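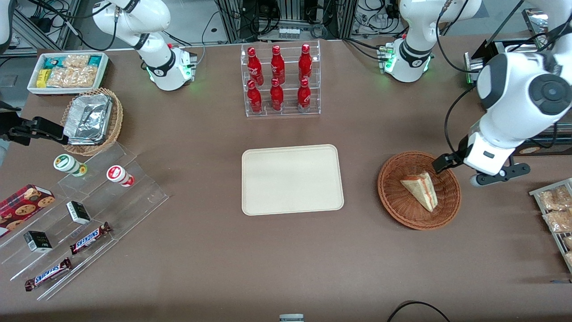 right, snack prices. been meaning to do this one all week. thread

Kuna corner shop, Thursday, popped in for crisps and something fizzy. came out 8 quid lighter. EIGHT. for what is basically a child's packed lunch

and the bags are smaller, I'm not imagining it. kept an old Flavalix one from the back of the cupboard and held it up against the new one. same picture on the front, same "big bag" nonsense, a good 2 fingers shorter

also the air. so much air

someone will say "just buy own brand" and yes, I do, mostly. Sosusholm do a ready salted that's perfectly fine. but the multipack has gone up as well and now it's all "member price" unless you hand over your phone number

hate member prices. that's just the old price with a form to fill in

posted a moan about this in August and got 4,000 likes, never had more than a handful before that, so clearly its not just me

best replies from that lot: freeze your bread, decant everything into tubs so the kids can't see the brand, and never ever shop hungry. guilty of the last one most days

the tubs thing works by the way. mine swore blind they could tell Borbély biscuits from the cheap ones. could they heck

what I do now: one big shop, list on the back of an envelope, snacks go in a basket and when its gone its gone. no top ups. lasted til teatime Sunday which is a record in this house

anyway what's the worst one you've seen lately, price or shrinkage, put it below. photos of reciepts very welcome

will do cheese next, need a lie down first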